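How to Set Up a Tabletop Play Kitchen
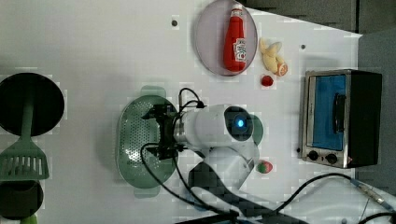

Play food, a colander and a toy toaster oven laid out on a white tabletop.

A play kitchen doesn't have to be a big piece of furniture with a sink and a hood. A clear table and a small set of toy food will do the job, and it all goes back in a box when you need the table again. Setting up takes a few minutes once you have the pieces together.

What you need

A table with a smooth, light-colored top
A toy toaster oven or other small appliance
A colander
A plate
Play food, such as a banana, a strawberry and a ketchup bottle
A storage box with a lid
A damp cloth and a dry towel

The colander and plate can come from your own kitchen if they are plastic and light enough for a child to lift. Leave out glass and anything with a sharp rim.

Step 1: Clear and wipe the table

Take everything off the surface. Wipe it with the damp cloth and dry it with the towel. Small toys are easy to find on a plain top, so skip the patterned tablecloth. If the table wobbles, fix that before you go on. A folded piece of cardboard under the short leg is enough.

Step 2: Place the toaster oven

Put the oven at one side of the table and turn the door toward the middle. Open the door all the way to check that it clears the other toys. A child who is right-handed usually does well with the oven on the right. Switch sides if your child reaches for it with the left hand.

Keep the oven a few inches in from the edge. It is the heaviest toy on most play tables, and a hard pull on the handle can bring it down.

Step 3: Put the colander in the center

The colander is the busiest spot on the table. Food gets "washed" in it, carried in it and dumped out of it. Pick one with two handles if you can. An oval colander takes up less depth than a round one of the same size and leaves more working space.

Step 4: Set out the plate and food

Place the plate toward the back of the table. Start with one or two items on it and put the rest beside it. Small pieces such as a strawberry can go right on the tabletop. Bottles with round sides roll, so lay them on the plate.

Do not put out the whole food set. Children tend to push a big pile aside and play with the first thing they grabbed. Keep the extra food in the box and trade a few pieces every Monday.

Step 5: Try a simple game

Order and serve: One person asks for a food. The other finds it, puts it on the plate and hands it over.

Wash and bake: Put the food in the colander, pretend to rinse it, then move it to the oven and close the door.

Find the color: Name a color and have the child bring something that matches. Red is easy to begin with if you have a strawberry and a ketchup bottle.

Step 6: Clean up

Wipe hard plastic food with a cloth and mild soap. Do not soak pieces that have paper labels or that come apart in the middle, where water can get trapped. Let everything dry on the towel before it goes in the box. Put the oven in first with the door closed, then the colander, and use the colander to hold the small food.

Safety

Check the age label on each toy. Small play food is a choking hazard for children under 3, and it should stay off the table when a younger brother or sister is in the room. Throw out any piece that is cracked.

Posted by Lai-ching Yen in Play at Home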